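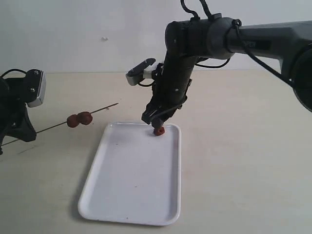 White tray, long way on the bench, one red piece at the far end. Two specks on the floor of the tray.

2023-02-23

Tray trials, continued from the page with the coffee ring.

I am still not sold on the white trays. Kaufmann says a plain white tray with a raised rim is the best background for looking over small dried goods, and the rest of the bench seems happy to repeat it. Fine. White shows dirt, and we want to see dirt. But showing dirt and telling me what kind of dirt are two separate jobs, and I spent a good part of the morning on the second one.

Take the two specks. One is near the upper middle, the other is down by the near right. Both dark, both tiny. Are they bits of skin off the fruit, bench dust, or marks in the plastic? I can't tell from looking, and neither can anybody else, whatever was said over my shoulder. On the old gray trays I would never have noticed them. That gets written up as a point for white. I'd call it half a point. If every speck has to be chased with a damp swab, the white tray costs time, and that cost is missing from the Kaufmann sheet.

What I want from a tray, for my own reference, so I stop arguing from memory:
- I can see the piece and its edges without tilting my head
- bits that come off stay in the tray
- it rinses clean without a brush
- it stacks without scratching the one below

The first is met, I'll admit that. A dark red piece on white is about as easy a case as you could ask for, though, and I don't think a dark red piece should count as a test. Try it with the pale yellow slices and then tell me how good the background is. I'd expect them to wash out under the bench light. The side by side in May had the same fault. All the pieces were dark, everyone said how clear it was, and we ordered on the strength of it.

On the piece itself. It's out of the Stoleck mixed bag, and the label on that bag covers so many kinds of fruit that it might as well be blank. Small, dark red, more or less round but not a proper sphere. Could be a jujube. I have put "red, round, small" in the log and will leave it there until someone cuts one open and looks for a stone. Please don't write "jujube" in the species column on the grounds that it looks like one. We did that with the last bag and had to go back through the pages.

The bag has 81 pieces by the packing slip. I haven't checked that and I don't believe it either. Whoever does the full count, please put your own number in the log beside theirs, even if they agree.

Rounded corners. Kaufmann makes a lot of these. The claim is that crumbs don't get stuck and the whole thing wipes out in one pass. I tried it with crushed skins, dry, using the folded cloth. The corners came clean easily enough. The line where the floor meets the rim did not, at least not along the long sides, where a brown thread of dust stayed put until I wet the cloth. So it's an honest claim about corners and says nothing useful about the other places crumbs go. Someone should repeat this with the brush and write down what they get. I only did it twice.

The rim does its job. A piece given a push across the floor stops at it. It will also hide a small piece if it's close in and you are sitting low, so sit up, or turn the tray. There's a faint gray shadow along the left rim in most lights at this bench, and I have already mistaken it for a smear and wiped at it. If you see gray down the left side, move the lamp before you reach for the cloth.

Soak test. 25 minutes in warm water with the usual soap, then a rinse, then air dry on the rack. Came out white. I can see no staining from the red skins, but I'm not going to call that a result. One soak on a tray this new tells me nothing about the same tray in a year. The sheet promises 3,000 washes. Who washed it 3,000 times? There is no method given, no temperature, no soap, and the picture next to the number is of a different tray. I've asked for the test report and so far have a nice message thanking me for my interest.

Gridix insert. This is the clip-in grid that divides the floor into squares so each piece gets its own spot. I tried it, took it out again, and the tray is going without it for now. It lifts at one end when you press the other, and fruit dust gets under it, so you now have two things to clean. It might be all right for hard goods. If anybody likes it, it's in the second drawer with the clips in a bag. The clips are easy to lose, so count it as a loan.

Gukach lids. Not tried. They came in a size that would fit a shorter tray. Either we measured wrong or they did, and I have a feeling I know what the answer will be, given that our measurement was taken with the cloth tape. Will remeasure with the steel rule, outside of the rim, both ways, and write it here:

length ______
width ______

Bench top. A side complaint, but it matters for the comparison. The top is a pale beige, and a white tray on pale beige is not much of a contrast at the outer edge. It's easy to set something down half on the rim. I did so with a petri lid. A dark mat under the tray would settle it. The objection last time was that the mat slides. Then tape it. I don't see why a sliding mat is a reason to have no mat.

Placement. For the shots and the sheets, keep the tray long side running away from you, near edge close to the front of the bench. Start piece at the far end, just inside the rim, in the middle. I don't love this as a start position, as it's the hardest spot to see from the stool, but the earlier pages all use it and I would rather have pages I can compare.

Where this leaves me: five trays on order, one in use, and no reason yet to cancel or to order more. I'd hold off on retiring the gray ones. Two people have told me white is "obviously better," and when I asked better for what, I got "for looking." That isn't a measurement.

To do
- swab both specks, note whether they lift. If they don't, ring them in pencil on the tray drawing so they don't get logged as debris every day
- pale slices on white and on gray, same lamp, same stool
- wet cloth against dry cloth along the long sides
- cut open one red piece
- steel rule
- chase Kaufmann for the wash report, again

Later, same day: swabbed the near right speck. It smeared a little, then lifted, so it was dirt of some kind. Left the upper middle one alone for whoever wants to do it blind. Have not told the bench which way I'm betting.

We use cookies to remember your settings and improve this notebook site. Accept all | Manage preferences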